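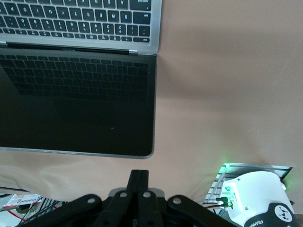 Writing a eulogy on a laptop - how do I stop fiddling and finish it?

Dzifa Odoi
15 Jan 2025 | 4 comments | Share

My great-aunt in Annan passed at 86, and my cousins have very kindly asked me to speak at the service. I've written nine openings and I don't like any of them! Every time I sit down to type I end up fixing commas - and then I read old emails from her and the evening's gone. How long should it be, and how do you all get past the first paragraph?

82 shares

Tavari
So sorry for your loss. Skip the opening completely, and start with one story you'd tell a friend over coffee (mine was about my grandpa backing his truck into the church sign). Write it the way you'd say it, mistakes and all, then read it out loud in the kitchen. Four minutes was plenty for us. Print it in big type too, your eyes will be swimming on the day.

Waster
just use a template, they're all the same anyway

Skalcombe
I'd gently disagree with Waster there. Call a cousin or two and ask what she used to say on the phone - I did that for my mother and it gave me most of my middle section. And do hand somebody a spare copy!

Share | Report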